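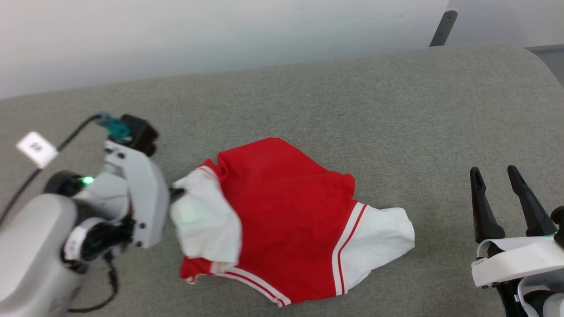
# Guía de práctica: doblado de prendas con dos brazos en teleoperación

Club de Robótica Grīnberga – Taller de manipulación bimanual
Responsable: Beatriz Loureiro
Versión del 5 de mayo de 2021

La presente guía establece el procedimiento que deberán seguir los equipos inscritos en la prueba de doblado de la Copa Vommont. Se dirige a estudiantes que ya hayan superado la sesión de seguridad y sepan encender, detener y llevar a reposo ambos brazos. El reglamento completo se encuentra en la carpeta compartida del club.

## Requisitos previos

- Equipo de 2 integrantes: operador y anotador.
- Parada de emergencia comprobada y al alcance del anotador.
- Pinzas calibradas con la rutina `greltulel_cal`.
- Una prenda de manga, sin botones ni cremalleras.

Se recomienda comenzar con prendas de mangas y cuerpo de distinto color, como la camiseta roja de mangas blancas. El contraste facilita al operador la localización de los bordes en la imagen de la cámara.

## Procedimiento

### 1. Colocación inicial

Deje caer la prenda sobre el asiento tapizado desde una altura moderada y no la extienda con las manos. El reglamento exige una posición de partida arrugada. Lleve los dos brazos a reposo, con las pinzas abiertas.

### 2. Primer agarre

Acerque el brazo izquierdo a la manga más próxima. Cierre la pinza sobre una sola zona de tela, cerca del puño, y levante lo justo para separarla del cuerpo de la camiseta. El brazo derecho permanece abierto y en espera durante toda esta fase.

Si la pinza toma también tapicería, abra, retroceda en vertical y repita. No tire lateralmente.

### 3. Segundo agarre

Con la primera manga sujeta, avance el brazo derecho hacia la manga opuesta. El anotador avisará en voz alta cuando las pinzas se encuentren a menos de 10 cm entre sí – distancia a partir de la cual el operador deberá reducir la velocidad.

### 4. Extensión

Eleve ambos brazos a la vez y sepárelos hasta que la tela quede tensa, sin forzarla. Descienda despacio y apoye primero el bajo de la prenda. Abra las pinzas cuando los hombros toquen el asiento.

### 5. Doblado

1. Pliegue la manga izquierda hacia el centro.
2. Pliegue la manga derecha del mismo modo.
3. Tome las dos esquinas del bajo y llévelas hasta el cuello.
4. Retire los brazos en vertical y vuelva a reposo.

## Registro de los intentos

Cada equipo entregará 6 intentos consecutivos, incluidos los fallidos. El anotador consignará en la ficha Uken la hora de inicio, el número de agarres y la causa de toda interrupción. No se admitirán fichas cumplimentadas con posterioridad a la sesión.

## Incidencias frecuentes

**La manga se desliza al elevar.** Tome más tela y repita desde el paso 2.

**Un cable roza la prenda.** Detenga el movimiento y avise a Raimonds Dzene antes de recolocarlo.

**La imagen de la cámara llega con retraso.** Cierre la sesión y reiníciela. El intento no computará.

Las consultas sobre la puntuación se dirigirán a Zuleica Lopes, aula 114. La fase final tendrá lugar en septiembre.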